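Chapter 8
Circuit Boards: Parts, Connectors and Handling

In this chapter you will learn to
- name the common parts on a printed circuit board
- tell a plug-in connector from a soldered joint
- support a board properly while you work on it
- record a board's condition before you change anything

Key terms: substrate, trace, pad, through-hole, surface-mount, capacitor, header, integrated circuit

8.1 Starting at the bench

When Citlali Medrano began at the Lelthorpe repair shop, her first job was sorting. A customer had returned 200 control boards, and each one had to be logged, looked over and placed in one of two racks. She was not allowed to solder anything until the racks were full. By the end of that March she could find a swollen capacitor or a bent pin before she had read the fault ticket. Of the boards she sorted, 33 had nothing wrong with them except a connector that had not been pushed all the way in.

Most board work is like this. You will spend more time looking and plugging than you spend with a hot iron, and this chapter comes before the soldering chapters for that reason.

8.2 What a board is made of

A printed circuit board starts as a flat sheet of insulating material called the substrate. Thin copper paths, called traces, run across it and carry current from one part to another. A colored coating, the solder mask, covers the copper everywhere except at the pads, where parts are attached. Green is the most common color, but the color tells you nothing about what the board does.

Parts are attached in two ways. Through-hole parts have leads that pass through the board and are soldered on the far side. Surface-mount parts sit on pads and are soldered on the same side. Many boards use both.

Larger parts are easy to pick out. Electrolytic capacitors are usually small upright cans. Integrated circuits are flat black packages. Connectors tend to sit near the edges, where a cable can reach them.
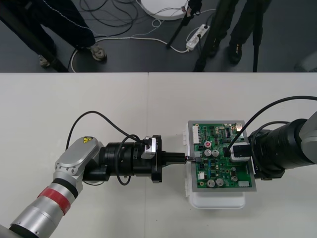 Why should a board be supported while a connector is being pushed in?
Pressing on an unsupported board makes it bend, and bending can crack solder joints or lift small parts off their pads.

Figure 8.1 A green board in a metal frame on a white base tray. Note the silver capacitors and the multi-pin connector along the upper-left edge.

8.3 Before you touch the board

Turn off the power and unplug the supply. Put on your wrist strap and clip it to the bench ground. Hold the board by its edges or its frame. Write down where each cable goes before you remove it.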